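Let the students fail in the dark

In our robotics course at Storkum, the students spend the whole autumn term inside a simulator before they touch a motor. Some parents complain about this. They paid for robots, they say, and their children look at a screen. I understand them, but I think they are wrong.
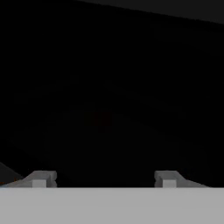 My argument is mostly about light. In September we let each team choose the lighting of its virtual room, and most choose it bright like a shop window. I prefer that they also work in a dim one, with almost nothing to see except the two grey fingers standing open and a faint reddish patch between them. What is this patch? A student who must ask this question begins to think about what a camera really knows. In a bright room the question does not come.

The team of So-yul Gil, which named its project Zevier, made 1,541 trials last year, and 17 of them were in low light. I found this a pity. Their written report was good, but it had one short paragraph about the dark trials - the most interesting part for me.
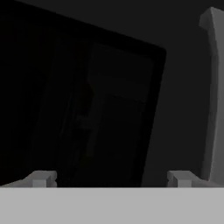 Dark panel seen from the gripper, simulated room.

Some colleagues answer that a simulator is too clean, and that real dust and loose cables teach more. Perhaps. But a broken wrist joint costs us a month of waiting, and a bad trial on the screen costs a minute. I would keep the long term of simulation, and I would give marks for the dark trials too.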